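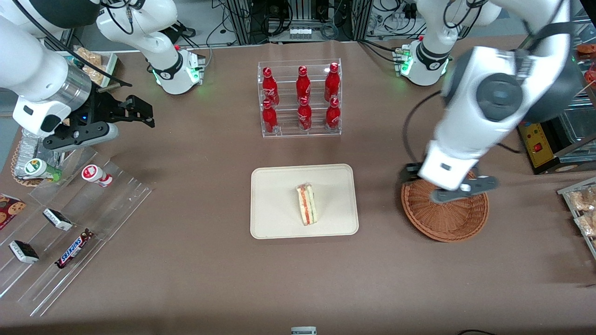
Snacks, drinks and a round wicker basket.

I went to see Lucinda in August and took the train there and back, 832 kilometres in all. Several people asked me why I didn't fly. I don't mind flying, but I had the week off and I like trains, and the nearest airport to Biritz is still a long bus ride away. So this is mostly about the train and what I ate on it.

The first leg leaves at 6.50 in the morning. I had booked a seat by the window on the left, as the line follows the river for the first hour and the view is all on that side. My seat was on the right. The numbering must have changed when they swapped the carriages. A man across the aisle had the seat I wanted and slept in it until the border.

There was no buffet car. The timetable showed a little cup symbol, which I took to mean a buffet, but it meant a trolley, and the trolley came through once with tea, coffee and wafers. I had two cheese rolls, a bag of salted nuts, three apples and a bottle of water. The rolls were gone by nine. I always eat too early on trains. It's something to do with sitting still and having the bag on my knee.

I changed at the junction and had 50 minutes there. Kolář, the bakery over the road from the station, is still open and still sells the poppy seed slices, now a bit smaller and a good deal dearer. I bought two and ate one standing up. They wrap them in thin white paper that goes see-through from the butter before you get back to the platform. The waiting room has been painted a pale green and the old benches have gone, replaced with metal ones that are cold even in summer.

The second train was older and much nicer. The windows opened. I shared a compartment with Eduard Paulík, a retired surveyor, who was going to the same place and told me which side to sit on without being asked. He had a proper lunch with him: boiled eggs, salt in a twist of paper, cucumber, bread and a small knife to cut it with. I offered him the other poppy seed slice and got an egg in return, so I think we both did well.

He reckons food for a train should be cool, dry and quiet, and should not need two hands. I'd add that it shouldn't be chocolate. Mine had melted in the side pocket of my bag and I was still finding it on the straps a week later.

Lucinda met me off the train and we walked up to hers. She lives at number 56, right at the top of the hill, and I had forgotten how steep it is with luggage. She had made soup. After a day of rolls and nuts I had three bowls of it.

On the way home I did it his way — eggs, bread, a whole cucumber, tomatoes in a box with a lid. It worked very well apart from the tomatoes, which squirt. I got to the junction with food left over, which has never happened before, and went to Kolář anyway.

I'm going again in the spring if the fares stay where they are. There is meant to be a through train by then, which would save the change. I'd miss the bakery, so I may well book the slow one.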